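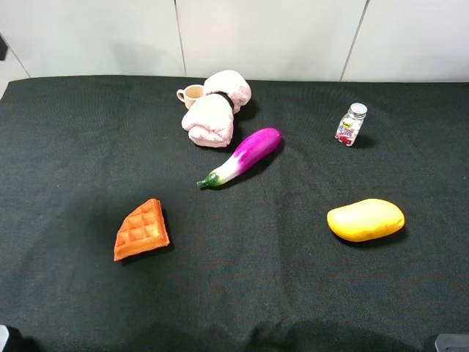

Words and photo by Yamila Ocampo
5 Mar 2026

I had been meaning to get out to the Vilton open day for years, and every spring something came up (a cold, a birthday, one time a flat tire on the way out of the driveway). This year my neighbor Telma Valdebenito simply told me she was driving and that I should be on the porch at nine with a thermos. So I was, and off we went to Zekamthorpe, 43 miles with the heater going full blast and Telma singing along to everything.

Vilton, if you haven't run across it, is a shared workshop and teaching house in the old Benkirane building by the river. They do household crafts, mostly: sewing, weaving, pottery, a little cooking, and a class on folding and putting away that has a waiting list longer than my arm. The doors are open to everyone once a year, and you wander from room to room as you please.

We started in the back, where the tables for the still life group were set up. I was very taken with one of them. It had a dark green cloth on it, so dark I took it for black until I was standing over it, all soft wrinkles, with plain white panels behind. On it were a little beige cup, an eggplant, and a pink towel rolled up plump and cinched in the middle with a black band, like a big loose bow tie. I would never have thought to put those together! But the dusty pink against that dark cloth was lovely, and I stood there long enough that Telma went off to find the coffee without me.

Gisela Zúñiga, who teaches the group, told me the towel is what people struggle with. A cup you can more or less draw from memory, she said, but terry cloth has all those creases and that fuzz, and beginners want to smooth it out. She has them spend the first 13 minutes on the towel alone, with soft pencil, before they're allowed near the rest. I tried it on the back of my program and mine looked like a dinner roll. Gisela was very kind about it.

The weaving room was next, and noisier than I expected, with three floor looms going. Mirta Durán let me throw the shuttle a few times and then quietly undid what I had done. She was finishing a runner for the Rosturard fair in May, in blue and oatmeal stripes, and she has a good eye for a border. I asked if it was for sale and was told it was spoken for. I did put my name down for the next one.

Lunch was soup and bread in the front hall, six dollars, and the line moved along nicely. Get there before noon if you want the squash. We got the lentil, and it was good too, though it wanted salt.

In the afternoon we went up to the folding class, where Olga Núñez did fitted sheets in front of a packed room. There was applause. I have since tried it twice at home and can report that one of the two came out close to square.

Parking is on the grass behind the building and it was soft, so wear real shoes. The pottery room was closed for a kiln repair when we were there, which was a pity, but they're hoping to have it open again by May. Classes can be booked at the front desk. I signed up for Gisela's beginner group, and Telma is coming along too, if I bring the thermos.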